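July
by Emese Takács

Pilidmont Round Table Cover

The Pilidmont has been in our shop longer than almost anything else, and I still get a letter or two every week from people who want to know if we're keeping it. We are! It's a wipe-down cover for round tables, made for kitchens where people eat three times a day and do homework and wrap birthday presents in between, and it has outlasted two of my own tables (one went to my sister, the other had a leg I don't want to talk about).

It comes in two patterns this season. Fiore is the floral one, small cream flowers on a soft blue, and it's the one my mother has. Flondovar is plainer, a narrow stripe in oatmeal and white, and it tends to go to people with a lot of patterned plates. Both are printed on the same base, a cotton cloth with a clear coating on the top side. We call the coating Prodeck and it's matte, so you don't get that shiny diner look unless the light is very low and coming straight in at the window.

Choosing a size

Measure straight across the middle of your table, then add the drop you want on both sides. I like a short drop at home, just enough to cover the rim and hang a hand's width below it, and a longer one for holidays. If there are toddlers in the house, go short — they pull. Write to us if your table is an odd shape or has a leaf in it. We cut to order on Thursday, all of it in one go, so a note that reaches us by Wednesday night usually makes that week's batch.

The edge is bound in cotton tape, stitched twice. We used to leave it raw, and it held up fine, but so many of you hemmed it yourselves and sent us pictures that we gave in and bought the binding machine. I was against the machine. I'm now very fond of it.

Washing and everyday care

Most spills come off with a damp cloth and a drop of dish soap. Tomato sauce and turmeric are the two to catch early, and if turmeric gets the better of you, lay the cover in a sunny spot for an afternoon and the yellow fades a good deal. For a proper wash, use the machine on cool with a gentle spin and hang it over a door or a thick rail. Please don't put it in the dryer. The coating goes tacky and then it sticks to itself, and I can't fix that, much as I'd like to.

It will arrive with fold lines from the box. Spread it out on the table the night before you need it and smooth it from the middle with your palms, and most of them will have dropped by breakfast. A cool iron on the back, through a tea towel, takes care of the stubborn ones. Hot pans need a trivet, always, and I'd put a felt pad under anything with a rough clay foot.

Snack time at the round table

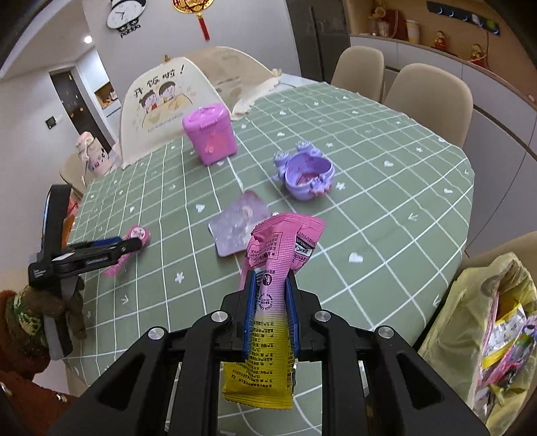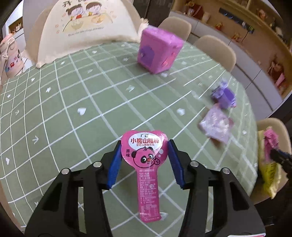 The cotton side goes down, against the table, and it grips well enough on bare wood that you shouldn't need clips indoors. On glass it wanders a little. A thin rubber mat underneath stops that, the sort sold for lining drawers, and you can trim it with kitchen scissors. Outdoors you'll want weights or clips at the hem, even on a day that looks calm when you set out the plates.

Details for ordering

Item number: 2625
Base cloth: 100 percent cotton
Coating: Prodeck matte, top side only
Patterns: Fiore, Flondovar
Free shipping on orders over $75

If you're torn between the patterns, ask for swatches. They're free, they come in a plain envelope, and you can leave them on the table for a few days and see which one you reach for when you sit down with your coffee. Send the one you like back with your measurements, or just tell us its name, and we'll cut yours with the next batch.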